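## 3. Wood movement in edge-glued tops

Draft of November 28, 2021, P. Bahrami to check the numbers before it goes round.

Wood takes up and gives off moisture with the air in the room. Known for centuries, still ignored by half the shops we talked to. Movement along the grain is tiny. Across the grain it is large enough to split a top, lift a breadboard end or pull a screw sideways out of an apron. Section 2 dealt with single boards. We turn now to glued panels, where several boards have to move together or fail together.

### 3.1 Panels and rooms

We made 8 panels in the Clarkunis shop, all from one delivery of flat-sawn white oak, and split them between two rooms. The Travent room was heated with no humidifier. The Muren room was kept damp. Panels sat on open racks with air on both faces, ends sealed with wax. Width taken at both ends and the middle, same caliper, same person (Bahrami) every time. One panel in the dry room had a knot near the glue line and was dropped from the averages, but we kept measuring it anyway.

A note on finish. Bhutto's shop notes claim that oiling only the top face is harmless. We doubt it. Two of our panels were oiled on one face only and both cupped toward the dry side within three weeks. The ones oiled on both faces stayed flat enough that a straightedge would not rock. Small sample, we know. Still, it fits with what most older joiners will say if asked, and it costs nothing to turn the panel over and oil teh back.

### 3.2 Fastening

Most of the damage we see in repair work comes from the fastening and not from the panel itself. A top screwed tight through the aprons has nowhere to go. It either splits along a glue line or it drags the legs with it. Slotted holes help. So do wooden buttons in a groove, cheap and quick to cut. Metal clips also fine, though they loosen if the groove is cut too deep. Glue blocks are the worst choice by far and we would like to see them gone from school plans.

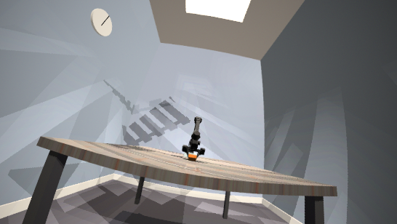 **Figure 3.** Wooden tabletop on four legs, computer rendering.

Grain direction matters here. Where the long grain runs the length of the top, nearly all the movement is front to back, so the slots on the short aprons have to be long and the ones on the long aprons need clearance toward the front and back edges. People get this backward. We got it backward on the first trial base and had to recut it in December.

Thick tops move as much as thin ones in the end, just slower. A thick top may look stable through a whole heating season and then open up the next, which makes it hard to tie a crack to its cause. Our own run is too short to say much on this. Longer readings from the Muren room are planned, and the tables in Section 4 leave a column open for them.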